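Notes for the evening talk – "Moving a small museum without losing your mind"

(Start without the slides up. Let people get their tea.)

Hello everyone, thanks for coming out. I'm going to talk for half an hour and then I'd like to hear your stories, as I know at least one of you moved a whole costume collection in January, which is braver than anything I've done. My own move was the Lulledis collection, from two floors above a bakery to one floor of the old Filetti warehouse. We had 963 objects on the register when we started. Most were domestic: irons, jugs, hat blocks, a great many biscuit tins.

First thing – the register was wrong. Yours will be too! We had 39 objects that were on paper and nowhere else, and a fair few that were on the shelf and nowhere on paper. Do the sorting before you pack a single thing. I didn't, and I unpacked boxes at ten at night to look for a butter churn.

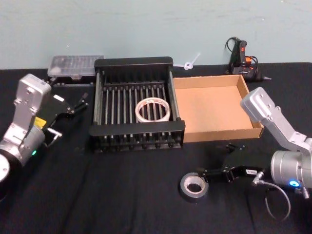
Sorting needs space, and space is what you haven't got. We did ours on trestles in the corridor, with people squeezing past to get to the loo. What I'd ask for next time is one proper surface that stays put for the whole job. I'd have a black cloth over it like the one on this slide, creases and all. Pale china shows up beautifully on black and so does every chip that's come off it. A plain wall behind is good too, a light teal like that would do me nicely.

(Pause. Ask who has a room they can lock. Expect laughter.)

Boxes next. I got quotes from three places and went with Osei, who sold us double-walled cartons in bundles and took back the ones we didn't open. We needed nearly 200 in the end. I'd ordered 100, so there was a second delivery, in the rain, on a slope. Mark the box on two sides and never only on the lid, because somebody will stack another box on it. 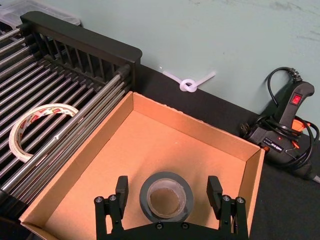

Now, tape. I have strong feelings about tape and my colleagues have heard all of them. Brown parcel tape or gummed paper tape for closing cartons, cotton tape for tying things, and nothing sticky on an object, ever. The dark grey duct tape on the screen, sitting in its open cardboard box, is brilliant for cables on a floor and I wouldn't be without a roll. I would not let it near a lacquered tray. We inherited a writing slope with a strip of it across the hinge, and the conservator's face is something I still think about.

(If running late, skip the bit about the writing slope.)

Transport. We used Brelteck, a small firm with a tail-lift van, and I'd say pay for the tail-lift. Go and look at the van before you sign. Ask what else will be in it. Ours turned up with half a load of somebody's garden furniture and we had a conversation on the pavement.
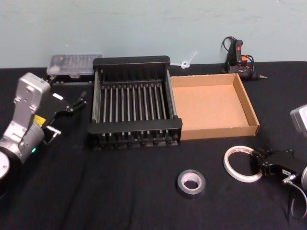 Unpacking is where everyone gets tired and silly. You've got tools out, you've got containers out, and the next box is already open. It ends up a proper assortment, tools and containers all on one cloth, much as you see here, and that's when a screwdriver gets laid down beside a teapot. Our rule by week two was tools on the trolley and objects on the table. We broke it constantly, but at least we knew we were breaking it.

(Water. Check the clock.)

Last bit, the new rooms. Budget for decorating even if they tell you it's been done. Filetti had been painted before we got the keys and it looked lovely until we started moving racking about.

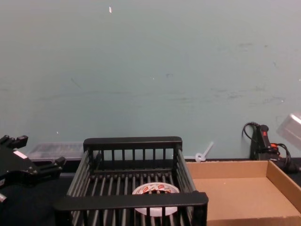 Walls take a battering in a move and I hadn't put a penny aside for it. I'd have told you scuffs didn't bother me. Then you hang a spotlight and there they all are, the faint scuffs and pale smudges and grey streaks, just like the ones on that wall. So keep a labelled pot of the same paint, write the batch number down, and do the touching up after the last rack is in.

Right, that's me. Handouts with the box sizes are by the door – please take one, I printed far too many. Who's got a question?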